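What's Wrong With the Tap Water in Garkville? She Says Not Much

By Joanne Pilkington

40 shares | 12 comments

Yvonne Birkett ran the water plant in Garkville for 23 years, and she does not own a filter. She brings this up before I have my coat off, because I had mentioned on the phone that I own two.

"Two," she says. "What's the second one for?"

I tell her the first is a pitcher in the fridge and the second came with the house, under the sink. She wants to know when I last changed the cartridge in the one under the sink. I have lived there four years. She writes something on the back of an envelope and doesn't show me.

I had come to see her about the flyers. Anyone who lives in the valley has had one by now: a glossy card from Bickerstaff Home Water with a drop of water on one side and a phone number on the other, offering a free test at your kitchen table. The test takes ten minutes. A man comes with a case, fills a tube from your tap, adds some drops, and the water goes cloudy or yellow. Then he fills a second tube with water he brought with him, adds the same drops, and it stays clear. After that he gets out the paperwork for a unit called the Tivitz, at 40 dollars a month.

Birkett has sat through it herself, at her sister's house, and kept quiet for most of it.

"The drops make stuff fall out of the water so you can see it. That's calcium and magnesium, mostly. It's hard water. We have hard water here, we've always had hard water, it comes out of limestone. He's showing you the limestone and letting you think it's poison."

Does he say it's poison?

"No. He's careful. He says, 'Would you want your grandkids drinking that?' My sister said no, of course she did. It looked like dishwater."

I came to this with doubts of my own, and they weren't all about Bickerstaff. Birkett spent her working life being paid by the town to say the water was fine. People who run things generally think those things are run well. So I asked her to convince me as if I trusted neither of them, and she seemed to enjoy that more than anything else I said all morning.

She started with the yearly report. Every public water system in the country has to put one out. In Garkville it goes out in the spring, printed on thin paper, to all 3,787 connections on the system, and Birkett figures most of them use it to start the grill. She wrote it herself for years and thinks it was badly written.

"It's a table. It's got a column for what we found and a column for what's allowed, and then footnotes. I tried one year to do it in plain sentences and the state sent it back because I'd left off some wording. So I put the wording back and there wasn't room for the sentences."

Had she ever had a bad number?

"Sure. We had a year with the disinfection byproducts too close to the line, and one quarter over it. We had to send a notice. I got yelled at in the grocery store. We changed where we were adding the chlorine and flushed the far end of the system more often and it came back down."

I asked whether the people at the far end were drinking something they shouldn't have been during that quarter.

"They were drinking something we'd rather they had less of. The limit's set for years of drinking it. I'm not going to tell you it was good. It was in the notice and I signed the notice."

That was the answer I had expected her to duck. She is much harder on lead. The plant can send out perfectly decent water, she says, and it can sit overnight in an old service line or against old solder and pick up lead on its way to the faucet, and nothing she did at her end can promise you it didn't. If your house is old and you have a baby in it, she wants you to get a real test from a certified lab, and if the result is bad she wants you to buy a filter that is certified for lead and change it when the box says to.

"So there you go, I'm telling people to buy a filter," she says. "Some people. For a reason, with a number in front of them. The man with the drops isn't testing for lead. You can't see lead with drops like that. He might walk right past the one house on the street that needs help and sell a softener to the five that don't." 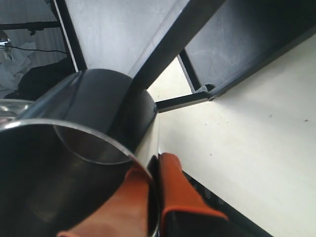 A stainless steel cup at close range.

We moved on to the other half of the flyer, the part about how much to drink. Bickerstaff recommends eight glasses a day, as does half the internet, along with a small chart of things that will happen to your skin, your joints and your mood if you fall short. I admitted I had been carrying a jug to work.

Birkett is no doctor and said so. What bothers her is where the number came from, and she has noticed that it's usually quoted without a source. There is old nutrition advice from the 1940s that gave a daily amount close to that and then said, in the next breath, that most of it is already in your food. The second part fell off somewhere. For a healthy person on an ordinary day, thirst does a reasonable job. She makes exceptions for people working outside in July, for older people who don't feel thirst as well as they used to, and for anyone whose doctor has told them something different about kidney stones or their heart.

"I drink when I'm thirsty and I drink coffee, and the coffee counts," she says. "I've been told the coffee doesn't count by people who sell water."

What about taste? I do think my tap water tastes like a swimming pool some mornings, and I said so. Here she softened a bit. Chlorine is easy to taste and some people taste it more than others. Her fix costs nothing. Fill a jug, leave it in the fridge with the lid loose, and by the next day a good part of the smell is gone. If your system uses chloramine that won't do much, and then a cheap carbon pitcher is fair enough, so long as you understand you're buying it for your tongue.

We tried it at her table, with a glass from the tap and a glass from her fridge. I preferred the one from the fridge, which was also a lot colder, so I don't know what that proves. I told her so. She said most of the taste tests she'd seen at the county fair had the same problem, including the one her own department used to run.

I called Bickerstaff to ask about the drops. The woman who answered was pleasant and said the demonstration "shows customers what's in their water," and that reps do not make health claims. I asked whether the rep tells people that what they're seeing is hardness. She said she would have someone call me back. It's now April and I first called in the winter. A neighbor of mine on the Surnia road has had a Tivitz for two years and likes it very much. Her kettle doesn't scale up anymore and her towels are softer. Both of those are things a softener does. She had thought it was also taking out lead, and when we found the booklet in her drawer, it didn't mention lead anywhere.

I don't think that makes the company crooks. It does make me wonder how many of their customers could say what they bought. I'd ask the same about the town's report, to be fair, and Birkett didn't argue when I put that to her.

"If I'd written it better, he'd have a harder time at the kitchen table," she said. "That one's on us."

Before I left I asked what was on the envelope. It was the number for the plant office and, under it, the word "cartridge," underlined twice. An old cartridge that has sat for years can grow things the plain tap never would have given me. Mine came out that evening. It was brown and smelled like a pond, and I have not put in a new one. I've still got the pitcher.

COMMENTS

limestone_lou
Had the drops guy here. Asked him to put the drops in a bottle of fancy mineral water from my fridge and he said he was running late.

Dana R.
I'm sorry but a person who worked for the water department says the water department is fine? The quarter they were over the limit, my kids were at the far end of that line. I never saw a notice.

pete in surnia
Dana, it came in with the bill, I remember it. Easy to miss though. Same color paper as everything else they send.

Dana R.
Then they should use a different color.

M. Ostby
We have the Tivitz. The water feels slippery in the shower and it took me a month to get used to it. Would have liked to hear that before signing.

RELATED
Why your water bill went up when you used less
Do you need to descale your kettle?
Letters: the fluoride piece, and our reply
Well owners: what the county tests for and what it doesn't
The Garkville pool will open late again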